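Our visit to the Akbari blanket mill, August

We came to the gate in Keris a little before nine in the morning. The mill opens its doors to visitors only in summer, and our group had booked through Astent, a small travel office near the station. The ticket was 945 for the whole group, with tea included.

Our guide was Munther Awwad, who has worked in the dyeing hall for many years. He speaks quietly, so I tried to stay close to him. In the first hall we saw the raw wool, packed in bales of 115 kilos. The smell is strong – I liked it, my sister did not.

Then came the weaving. The old Grekeo looms are still running, and the noise is so big that we got paper earplugs at the door. One loom has over 3000 threads, and when a single thread breaks, a worker must find it and tie it by hand. I watched this for a long time and forgot about the group. 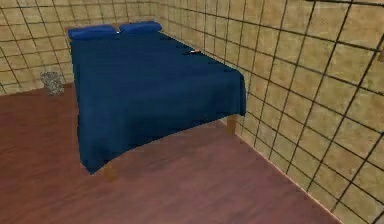

Can visitors buy blankets at the mill? The shop beside the canteen sells them until four in the afternoon, and it takes cards.

After the tea we went to the dyeing hall, which was for me the best part. The recipes are kept in a thick book, and the newest one has number 484. Mr. Awwad let us touch samples before and after washing. The difference in softness surprised me.

I bought one gray blanket with a small fault in the border, for half the price. The bus back to the station leaves from the other side of the road – we waited first on the wrong one.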